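Workbench Tips: Getting Inside an Old Desktop Tower

I love an old desktop. They turn up at yard sales for next to nothing, they come apart beautifully, and there's so much worth saving in there! I paid 17 dollars for my last one and got a whole winter of parts out of it. If you've been putting off opening yours, these are the habits that have made the job a pleasure for me.

Unplug everything first, then hold the power button down for a few seconds. Touch bare metal on the case before you touch anything green.

Lay the tower on its side. So many people work with it standing up and then wonder why screws vanish into the bottom – put it flat with the open side facing the ceiling and you can see the whole board at once. Any solid bench will do. Mine is an old Karnier with a scratched top and I wouldn't trade it.

Look for colored plastic before you reach for a screwdriver. Blue tabs and latches on a case like the one here are for your fingers, and you can often free a drive or swing a part aside with no tools at all.

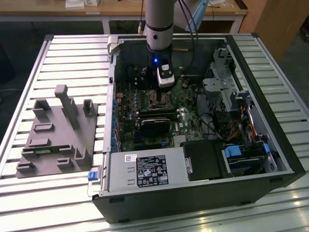
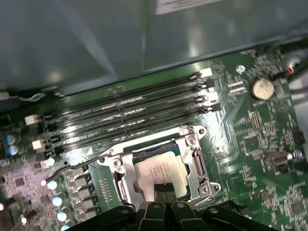 A Dell board in its case, then a closer look at four empty memory slots and the processor socket.

Memory slots are the friendliest part of any board, so start there if you're new. Press the little latches at the ends outward and the stick pops up by itself (very satisfying!). When you put one back, match the notch and push evenly on both ends till it clicks.

The processor wants more patience. On this style of socket, ease the thin lever down and slightly out from under its catch, then let it rise slowly. Lift the metal bracket, hold the chip by its edges and take it straight up. No tilting, no sliding! Close the bracket again afterward so nothing falls on the pins.

Dust comes out best with a soft paintbrush and short puffs of air. I did mine in November with the garage door open, and I'd still wear a mask next time.

Small screws go in a muffin tin, one cup for each part of the machine. I sorted about 40 of them that way last time and every one found its way home.

Leave the power supply closed up. It can hold a charge long after it's unplugged, and there's nothing in it you need.

Posted February 8, 2021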